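The Slowest Car at Wirkport

I should say up front that I finished 17th, and that there were 17 of us who made it to the flag. But I've been sim racing for two years now, and the Grultent Cup night at Wirkport is still the most fun I've had sitting down.

If you've never driven Wirkport, it's a made-up street circuit with a harbour on one side and walls on the other, and you get to know the walls first. The opening corner, Escobar, is a blind left over a crest. Half the field brakes too early and the other half goes straight into the barrier (I've done both in one evening!).

I'd put in 106 practice laps that week and felt pretty smug about my tyre plan. Then the lights went out, somebody tagged my rear wheel at Escobar and I was facing the wrong way, watching the whole pack stream past. So much for the plan.

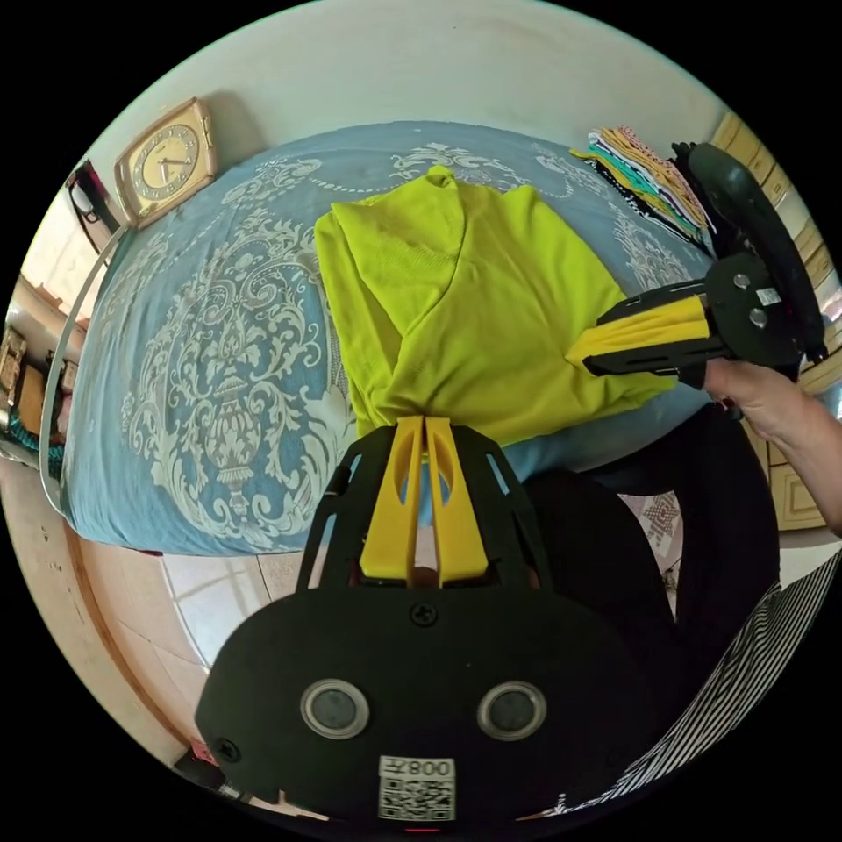
After that I stopped worrying about places and got on with it. The Brotel hairpin came good once I started braking a touch later – second gear, wait, wait, then power – and for a few laps I was matching the people in mid-table. Then the leaders lapped me, very politely, and I lost the rhythm again.

The next round is in March, on the longer layout. I've already signed up and I'm going to leave my braking well alone until then. Escobar I'll be practising tonight.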